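Sensory toy bin, how do you sort and clean all this stuff?
Posted in Toys & Playroom

hitbymom_200
OK so I have a wire mesh tray of small toys, mostly those spiky rubber puffer balls, some plain balls, wood blocks, a few little printed cloths. It is FULL. Cant get a hand in without three things rolling off the table. Kids dump the whole thing to find one ball.
Two things. How do you sort it so it stays sorted, and how do you wash the spiky ones? Lint gets down in the spikes and won't come out. Tray is a Pendine one, metal rim, not getting rid of it. Budget is basically zero.
Oh and I don't want lids. Tried lids. Lids end up under the couch.

Ouazzani_Playroom
Take half out. Seriously. Put it in a closet till October and swap. Ours was way over the rim and the kids played with maybe four things in it.

Washing – bowl of warm water, squirt of dish soap, old toothbrush, go around the spikes not across. Rinse, shake, leave on a towel overnight. Any puffer with a split, toss it. Packing tape wrapped around your hand sticky side out gets the dry lint off first, do that before water or it just turns to mush.

Cloths go in the regular wash in a mesh bag. Wood blocks: damp rag only, don't soak them, they swell and get fuzzy. Ask me how I know.

Sorting, I do soft stuff / balls / everything else. Anything fancier lasts a day.

proltismont18
just hose it all down in the yard lol. works for me

tinybins500
Late night reply, sorry for typos. Agree on taking some out, dont agree on the closet, mine just forget the stuff exists and then its a fight when it comes back.

What I'd do is make the sorting the game. Get a few plain wood boxes, tape colored paper over the open side, cut a round hole. Kids push the toys through. Different color each so they know which is which. Ours are 18 cm cubes, craft store, but a shoe box is fine if budget is zero. Paper rips around the hole pretty quick, so use cardstock if you have it, or just plan on redoing it. Takes two minutes.

Hole has to be bigger than your biggest puffer ball. Measure first, I didn't.
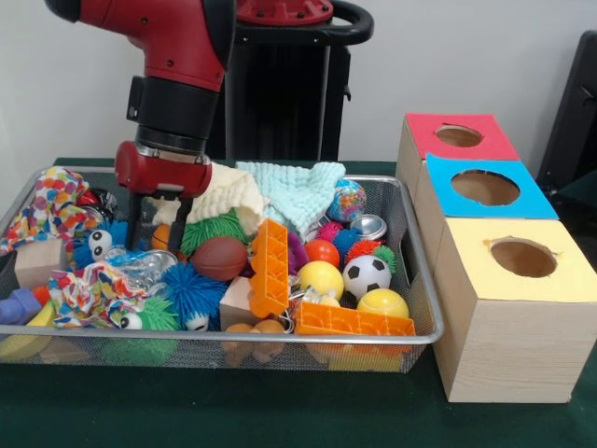 Do the cloths go in the boxes too or stay in the tray?
I'd leave them in the tray. They unfold halfway through the hole and take the paper with them. Fold them flat down one side, balls go next to them.

Also put the tray on a tablecloth or something, stuff rolls less – bare table and you'll be on the floor all day.

hitbymom_200
Thanks! Doing the boxes this weekend. Tape thing already worked on the blue one.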